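Articles > Public Health > Border Screening
Abstract | Full Text | References | Cited by

4.3 What entry questions can tell us

Arrival interviews at Iltport are often credited with keeping infection out. We doubt it. Of 156 travelers questioned in September, three reported a fever, and Eskildsen's follow-up found no case among them – a result that fits good screening and useless screening equally well.

Figure 4. Kitchen sink with the faucet running.
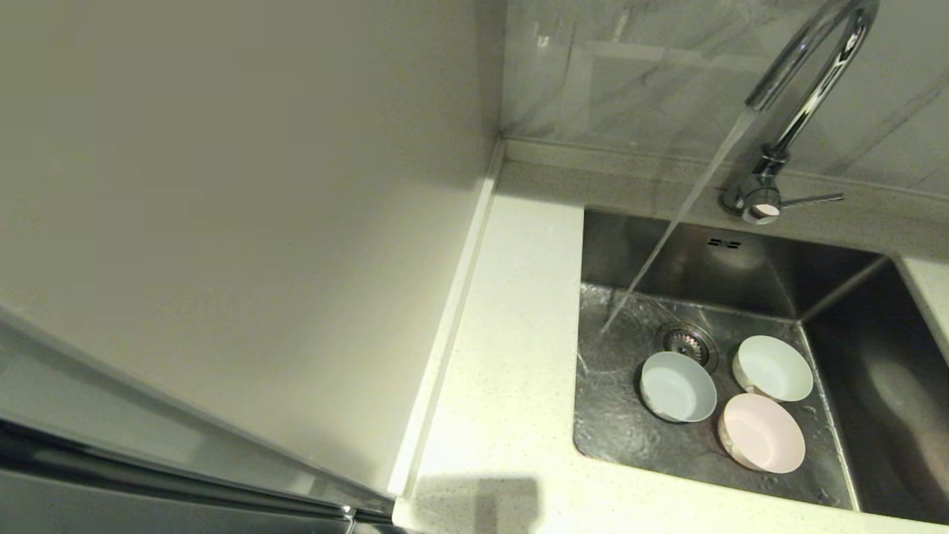 Home advice deserves the same doubt. The Norðdahl leaflet tells new arrivals to wash their hands often, and compliance was self-reported. A stream of water falling from a tall faucet into a steel sink, as in Figure 4, says nothing of how long anyone washes.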